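News > Company > Press Releases

Filed under: Robotics, Events

Wistis opens its Trokside workshop for a day, and asks visitors to bring their doubts

TROKSIDE, Dec 7, 2022. Wistis, the company behind the two-handed robot called Cassim, held its first open day this week. The doors were open for 5 hours and 134 people signed in at the desk. The invitation asked them to come ready to be unimpressed, and a fair number were.

We have sat through plenty of robot demonstrations where the music was louder than the motors. There was no music this time and no video on a loop. Cassim was given ordinary handling jobs with a person standing across from it, and visitors could watch from behind the line for as long as they could stand it. Some jobs were repeated until the room got bored. We think boredom is a fair test of a machine that is supposed to work all day.
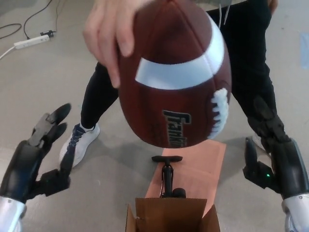 A football held out between Cassim's two open hands during the open day.

Questions from the floor were blunt. Several people wanted to know why a company would pay for a robot to do what a teenager does for free. Our answer is that at present it should not. Cassim is slow, it needs a person close by, and an object it has never handled can still stop it cold. Anyone who left with the idea that it will be unloading trucks next year did not get that from us.

Wovetti, which supplies the practice space and has put 300 hours of floor time into the project, has told us it will not order a unit until the robot can get through 2,000 handovers in a row without help. We have not met that number. We are publishing it here so that it can be held against us later.

Wistis has not set a price or a sale date for Cassim and is not taking deposits. A second open day is planned in Trokside, with the same rules: no prepared speech, and visitors may ask for any job to be run again. Reporters who want to attend should write to the press desk and say which claims they would like to see checked.

Contact: Wistis Press Desk, Trokside | © 2022 Wistis. All rights reserved. | Back to top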